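Products > Handling Cells > Small Parts > Nikeck Bench Kit

Nikeck Bench Kit for Chip and Module Handling

14 Jan 2020

Nikeck is a bench kit for laboratories and repair shops which have to place small square components again and again, and want a robot to do it. The kit is made by Nasbridge and it works with most light robot arms. You bring the arm, and we bring what goes at the end of it and what stands under it.

We began to sell the first version in June, to customers who already had a collaborative arm and did not know what to do with it on small work. Their questions were always the same. Which fingers do I need? How do I hold the part so it does not walk away when the fingers close? Where do I put the camera? The present version of the kit is our answer to these questions, and it includes several changes that were requested by the first users.

What is in the box

- One two-finger electric gripper with black angular fingers
- One wrist camera with bracket and cable
- One fixture plate, gray, matte, in the pattern you choose at order
- Mounting hardware for slotted aluminum profile
- One printed setup guide (English or Spanish)
- Onel software license for one workstation

The robot arm, the table and the profile are not included. If you do not have a table, please ask us for the Fuentealba frame, which we deliver cut and drilled.
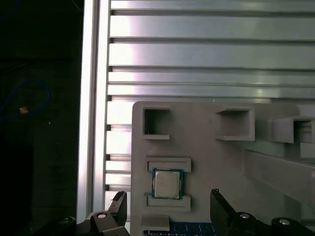

Fixture plates are the part of the kit where we have spent the most time. A plate that is too tight makes the robot push, and a plate that is too loose lets the part turn. In our processor pattern we use two raised rails. The CPU lies between them, one rail on each side, and the metal lid faces up. The fingers come from below the lower rail and stay open until the arm is in position. The corners of the plate are rounded, so sleeves and cables do not catch on it. Other patterns can be ordered from a drawing or from a sample part, and Graciela Salinas in our workshop will tell you before you pay if your part is not suitable.

Teaching a position

You move the arm by hand to the place, press save in Onel, and give the position a name. It is possible to save up to 164 positions in one project. For each position you can set the opening of the fingers, the closing force and the approach direction. We recommend to begin with low force and to raise it in small steps. Very thin parts, and parts with pins on the underside, need some patience in the first hours.

The wrist camera shows you the part and the fingers together in the same view. This is useful when you teach, and also later, when a pick has failed and you want to know why. Shiny metal can give glare in the picture, so please turn the lamp a little to the side before you change the exposure in the software. A matte background behind the work also helps.

Care

Wipe the fingers with a dry cloth. Do not use solvent on the fixture plate. Check the finger screws after each 1,000 cycles and tighten them by hand with the key from the box. Spare fingers are sold in pairs.

Delivery and support

Kits with a standard plate are sent in 13 working days. A plate made to order needs 37 working days, including one correction of the pattern if the first one does not fit well. Warranty is one year on the gripper and the camera; plates and fingers are wearing parts and they are not covered.

For prices, please write to Amancay Acuña in the sales office and tell her the model of your arm and the outside size of your part. A photo of your table is welcome too.

13 shares | 2 comments

We use cookies to remember your language and your cart. Accept | Settings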